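Putting your hands where the robot's hands are: teaching a table-clearing task by remote control
Speaker notes, Skurnau workshop, afternoon session

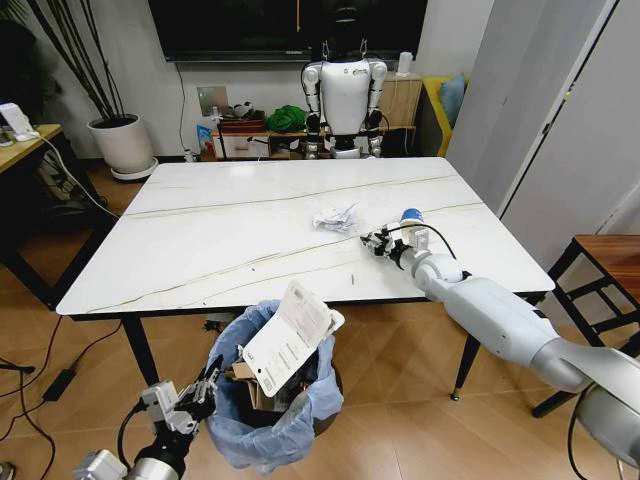

Opening (slide 1, leave it up while people sit down)

Good afternoon, and thank you for coming back after lunch, I know how comfortable those chairs in the lobby are. Say hello to the people at the back. Check that the microphone is picking me up before starting on anything important.

I want to talk about a very small job. There is a piece of crumpled paper on a table, and a trash can on the floor in front of the table, and the paper should end up in the can. Every person in this room has done this job so many times that you couldn't tell me how you do it. That's what makes it such a nice one to teach, and such a humbling one too.

Point at the paper, then at the can. Give them a moment with the two arms, the one on the right over the tabletop and the one on the left down by the can. Mention that this is the robot's side of things, looking down over its own arms, and that the operator works from the same kind of view.

Who we are (keep it short, they have the program)

At Kimby we teach household tasks to two-armed robots, mostly in rooms that are furnished the way people furnish rooms. We do some of it by remote control and some of it by taking hold of the arm and moving it ourselves. I was a skeptic about the remote way for a long time and I'll own up to that later on.

Two ways of showing (slide 2)

By hand: you stand next to the arm, you take hold of it near the wrist, and you walk it through the motion. It's lovely for a first try. You feel the weight, you feel where the elbow wants to go, and people who have never touched a robot get the idea within minutes. The trouble comes when there are two arms to move and you are one person with your own two hands full, and your own body standing in front of the cameras.

By remote control: you sit or stand somewhere else, you hold a pair of controllers, and the arms follow. You lose the feel of the thing. You gain a clear view, and you can move both arms together, which for a job like this matters more than I expected.

(If somebody asks right away which is better, say we'll get to it, and smile.)

The reach (slide 3)

Start with the right arm. New operators nearly always come in too low and too fast. They see the paper, they want the paper, and the fingers bump the tabletop. What we ask for now is a pause above the table, a little to the side of the object, with the gripper already turned the way it will need to be. Then down, then close.

Tell the marble story here. We used a plain tabletop for the first 700 demonstrations and everyone was very pleased with themselves. Then we moved to one with a glossy white surface and dark veins running through it, and put white paper on it, and the operators themselves began to misjudge where the paper ended. If the person can't see the edge, the demonstration will wobble, and the robot will learn the wobble quite faithfully. We left the marble look in. Homes have tables like that.

Crumpled paper deserves a word too. It has no proper handle. Squeeze one corner and the rest swings about. Grab it in the middle and it gives a little under the fingers, so you keep closing after you think you've got it. We tell operators to choose the fattest part of the ball and be patient.

And look for the little things. There's a tiny dark something on the table near the paper, close to the edge, hardly bigger than a pin. Does it go in the trash as well? The operator has to decide before starting, and everybody on the team has to decide the same way. We argued over crumbs and bits like that for most of December. (Pause for laugh, there may not be one.)

The other arm (slide 4)

I promised something about the left arm. In our early sessions at Flirkville the left arm just hung there while the right arm did the work, and we thought nothing of it. Then we tried asking the operator to bring it down beside the can, ready to steady the rim if it was needed. Some never touched the can at all. But the whole motion became calmer, because they had somewhere to aim for.

Notice that the can already has things in it: cardboard, packaging, and a white flap with print on it that sticks up at an angle. An empty can forgives a careless drop. A can with a flap leaning out of it does not, and the paper can land on the cardboard and roll off again. So we ask for a release over the open part of the bag, with the hand held still for a beat before the fingers open. That beat is the most useful habit I can pass on to you today.

What we throw away (slide 5)

In the Nkuna project we recorded 2000 demonstrations of this one job. We threw out 153 of them. Most of those were fumbles where the operator got flustered and did something no sensible person would want repeated. I used to throw out every fumble. I don't anymore — a dropped paper that is picked up again calmly is a very good lesson, and we have too few of those. What goes in the bin is the panic.

We run 4 operators in turns, in short sessions, and we swap as soon as someone starts to sigh. Tired hands make short, jerky motions and you can see it in the recordings long before the person will admit it.

Owning up (slide 6)

Now my confession. I believed that guiding the arm by hand would always give the better lessons, since you are right there with it. For one arm and one simple reach, I still start beginners that way. For anything with two arms and a can on the floor, I've come around to the controllers. My own back agrees with me.

If you are setting up something similar, please let your operators spend a good while just moving the arms with nothing recording. Let them knock the paper off the table. Let them get it wrong and giggle about it.

Questions (leave the picture from slide 1 up again)

Likely ones: how long before a new operator is useful, whether you need to rearrange the room between recordings (yes, move the paper, move the can, turn the can), and what to do with left-handed operators. For that last one, ask the room first. There is usually somebody who has tried it, and I'd like to hear.

Remember to hand back the clicker.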